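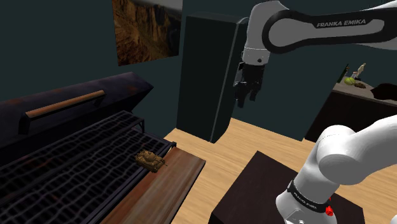 # Setting Up a Simulated Chore Test for a Single-Arm Robot

This page covers how to build a small benchmark that answers one question: can a given control policy do a given household chore often enough to be worth trying on hardware? The worked task is clearing an object off a grill and putting it on a counter. It is a dull chore, and most policies we have run through it still fail more than we would accept from a dishwasher.

You need a working simulator with rigid-body contact, a model of a seven-joint arm with a two-finger gripper, and a policy that accepts camera images and joint positions. The steps were written for the Flavberg task runner, but nothing in them depends on it apart from the file layout.

## 1. Write the chore as an end state

Do not describe motions. Describe what must be true when the episode ends. For the grill task:

- The target object rests on the counter top.
- The gripper is open and clear of the object.
- Nothing else on the counter has left the counter.
- The arm has not pushed against the grill, the lid or the handle above the force limit.

The third condition gets left out of a lot of published task lists. A person who clears a grill and knocks an apple onto the floor has not finished the job, and the same rule should apply to the arm.

## 2. Place the base

Fix the arm on its pedestal so that both the grate and the counter are inside its reach. Check this before anything else. Load the reach map, mark the pickup region and the drop region, and confirm that the gripper can point straight down over all of both.

Watch the raised lid. An arm that can reach the front of the grate freely may have no collision-free path to the rear rack. If your pickup region includes the rack, run the planner alone over that region first. A policy should not be scored on positions the arm cannot get to.

## 3. Choose the objects

Use one target per episode. We use a toy tank, set near the front rim of the grate. It is harder than it sounds. The barrel sticks out past the body, the tracks are wide, and the turret gives the fingers a narrow feature to close on. A grasp on the barrel usually slips or swings.

Leave several unrelated items on the counter as obstacles. Round ones are useful, as they roll when touched and make careless placement easy to detect. Do not clear the counter to help the policy. Kitchens and patios are cluttered, and a score from a bare surface tells you very little.

## 4. Set the contact model

A grill grate is a bad surface for simulation. Bars crossing over an open space produce many small contacts, and an object with a flat base may jitter or sink between them.

1. Replace the visual mesh of the grate with a simplified collision mesh.
2. Drop the target onto it from a low height and let it settle.
3. If it is still moving at 2 seconds, lower the time step and repeat.
4. Save the settled pose and use it as the center of the start range.

Keep the visual mesh as it is. The policy sees the bars, so the bars should be rendered.

## 5. Randomize the start

Vary the object position, its heading, the light direction and the arm's starting joint angles. Keep the furniture fixed for the first round. Move it in the second round, once you have a baseline.

Set the heading over the full circle. Policies trained by demonstration often do well when the long part of the object points toward the counter and badly when it points toward the lid. Limiting the heading range hides this.

## 6. Run the episodes

Run 400 episodes per policy. Fewer will do for a quick check, but the failure types in step 7 need enough cases to be worth sorting. Cap each episode at 30 seconds of simulated time. A longer cap raises the score slightly and mostly rewards repeated grasp attempts in the same wrong place.

Log the joint positions, the gripper width, all contact pairs and the final pose of every object. Start from a fixed seed list so that two policies face the same conditions. The list shipped with the Cloltetti scene pack holds 585 seeds; take them in order and keep the remainder for regression tests.

## 7. Sort the failures

A single success rate is not enough to decide on hardware. Assign each failed episode to the first category that applies:

| Category | Test |
|---|---|
| No approach | Gripper never enters the pickup region |
| Missed grasp | Fingers close with no object contact |
| Lost grasp | Object lifted, then released before the drop region |
| Bad placement | Object reaches the counter, tips or falls off |
| Side damage | Another item displaced off the counter, or force limit exceeded |
| Timeout | None of the above at the cap |

Lost grasps are often a friction setting. Rerun a sample with finger friction lowered and raised before blaming the policy. Missed grasps are usually perception – a dark grate under a dark lid gives little contrast for depth estimation.

## 8. Read the result

A high score here means that the arm can do one chore, with one object, in one room that it has effectively seen before. It does not cover heat, grease, a lid that closes, or a person standing in the way. At the Kramer bench in Ledville, the hardware trial uses a cold grill and a taped-off area for this reason, and a policy moves there only after it has passed both rounds of step 5.

Rerun the full set after any change to the collision mesh. Old scores are not comparable once the grate has changed, and should be removed from the results table.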